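Skevatex 5 is out, and the push planner finally gets some love
3 Aug 2026

So the new Skevatex dropped this morning, and I've already burned most of a day on it (sorry to everyone waiting on email from me). If you missed the June preview, Skevatex is the planning and control package from the folks at Troreo, and version 5 is the first one where pushing things around a table is treated as a real job instead of a side trick for when grasping fails.

The big change is that you can now tell it what you want in plain words. You type something like "slide the yellow heart over to the red star" and the planner works out which block you mean, where the arm has to come down, and how many little nudges it'll take. In the old release I had to hand over coordinates for every push, and I had a whole folder of scripts just for that. I deleted the folder at lunch. Felt great!

It also replans after every nudge. Version 4 would pick a full path at the start and stick with it even when a block spun off sideways, which star shapes love to do. Now the perception side, which is a separate module called Daslow, sends a fresh set of block poses each time the finger lifts, and the planner throws out whatever doesn't match anymore. Daslow labels by color and shape together, so with a green star and a red star on the same board you have to say which one you want. If you don't, it asks. I like that a lot more than guessing.

Tight groups are where I've spent most of my time. When blocks are touching, a push on one moves its neighbors too, and the old planner pretended they weren't there. The new one treats a cluster as one lump until it finds a side it can work from, then peels a block away. There's a slider for how careful it should be, and I'd leave that near the middle. All the way up and it just sits there thinking.

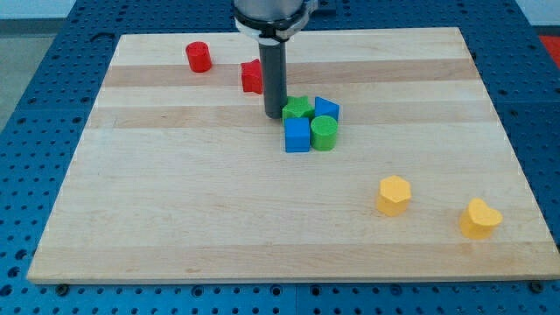 What's still rough

Setup, mostly. The installer wants the newest Holzer driver, and if you have an older one it quits without telling you why. I lost around 13 minutes to that before I thought to look in the log. The update notes do mention it, way down near the bottom, under a heading about fonts (?).

The viewer is slow too. Once I had 215 saved pushes loaded it started to stutter when I scrubbed through the timeline, and the contact arrows lag behind the blocks. Turning off the arrows helps. Troreo says a fix is coming in the next patch but didn't give me a date.

And the word list is short. It knows "slide," "move," "push" and "separate," but "scoot" got me an error, and so did "next to" until I changed it to "beside." You can add your own words in a text file, so that's my evening sorted.

The update is free if you already have a version 4 license. Troreo also put up a practice set of 1,325 recorded pushes to try the planner on without an arm attached, and it's a separate download from the main package. Old project files open fine, though you'll need to redo your table calibration the first time you run one.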